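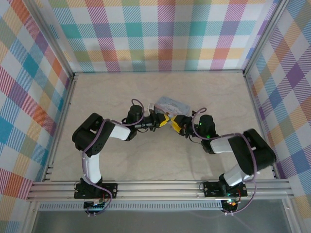 November, entry 8. Repacking the Sarona samples. The old paper envelopes have been splitting at the fold since the summer, and the Olaniyan order has to go out in something that will last longer than a week in a drawer. I spent the morning on the flat packages, the see-through sort with the slight blue-grey tint. On the pale worktop they are easy enough to spot, but the marbling shows through them a little and I twice thought I had a smear on one when it was only the pattern underneath. For checking seals I have gone back to holding them over a sheet of black card.

Stock at the start: 80 sleeves from Fullia, one opened box. 17 of those went straight in the reject tray. Same fault on all of them, a wrinkle across the short side where the seal should lie flat. The rest are fine. I have written the batch number inside the lid of the box so we can quote it when we complain.

Filling. Swatch goes in face up, label behind it, then press the air out from the closed end towards the open one. Doing it the other way leaves a bubble in the corner and the package won't stack. Fingers are all right for this but the edge of a ruler is quicker. I tried the rubber roller and it dragged the label sideways, so don't bother.

Sealing. Started on setting 4, too weak, peeled apart with hardly a tug. Setting 5 was good. Setting 6 puckers the edge. The sealer needs over 33 seconds to get back to heat after a run, longer than the sheet on the wall says. Someone should correct the sheet – I had no pen on me.

Labels. The Sorker ones curl in the cold end of the room. Kept them under the dictionary for an hour and they went in flat. The ink is still slightly tacky when it comes off the printer, so print the next lot the evening before.

Stacking. They slide. A pile of ten is already leaning, and anything above that goes over when the bench is knocked. Shoebox lids work for now, packages on their long edge with a bit of felt at the back. Would like proper trays, depth to suit the short side plus a finger's width.

To do:
Ask Fullia about the wrinkled sleeves, and whether they do a matt version.
Drop test with the heavier swatches, setting 5 only.
Find the second ruler.
Finish the Olaniyan box and weigh it before booking the courier – the last one was over the limit and came back.

Stopped at half past four. Sealer is off at the wall, reject tray is on the shelf by the door. Please leave the rejects where they are until I have heard back.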